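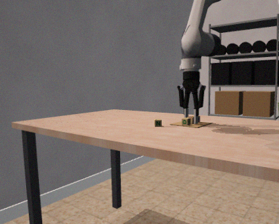 Derkeo opened its simulation lab to visitors on 5 Sep 2024. The day was given over to one job, run entirely in a rendered room: a two-finger gripper, a wooden table and some small lettered cubes. The engineer who led the demonstration answered our questions between runs, and asked to be quoted by role only.

## Why letters

The cubes come from an internal package called Cluriseo. "A plain cube tells you where it is. A lettered one also tells you which way round it is," the engineer said. "We want both, and we want to know when the software confuses them."

Repeated letters are allowed. Two cubes marked Y may be on the table together, one on the thin tan board and one off it, and the instruction has to say which is meant. According to the engineer, most early faults were in that wording and few were in the motion.

The view from the gripper, looking down past the fingertips, was shown on a second monitor. The two pads are shaded differently, one dark grey and one light. "You lose track of left and right very quickly when the wrist turns," the engineer said.

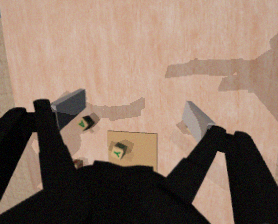
## What is measured

A full batch is 400 runs, and the lab has logged 3923 since December. Each run is limited to 73 seconds. Grip, lift and placement are scored separately, so a cube that is lifted and then set down in the wrong place still counts for two parts of the three.

Shadows are kept switched on, at some cost in computing time. "Without them the results looked better and meant less," said the engineer. The software had learnt to find edges that a real lamp would have hidden.

We asked about the stretches when the gripper holds nothing and the wrist view takes in table and floor together. These are recorded in full. The engineer regards the approach as the part most worth studying, as a poor angle there is seldom put right later.

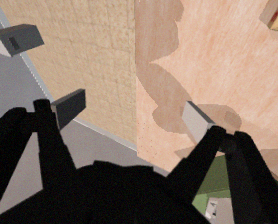
Gavrilă disagreed on this point, saying that approach data fills the disks and that the last few centimetres before contact would be enough for most users. The engineer accepted the storage figures but not the conclusion. "If you cut the record there, you can see that it missed. You can't see where it started to go wrong."

The same tasks are due to be repeated on a physical arm at the Urholm site. No date has been set, and the table there still has to be matched in height to the simulated one.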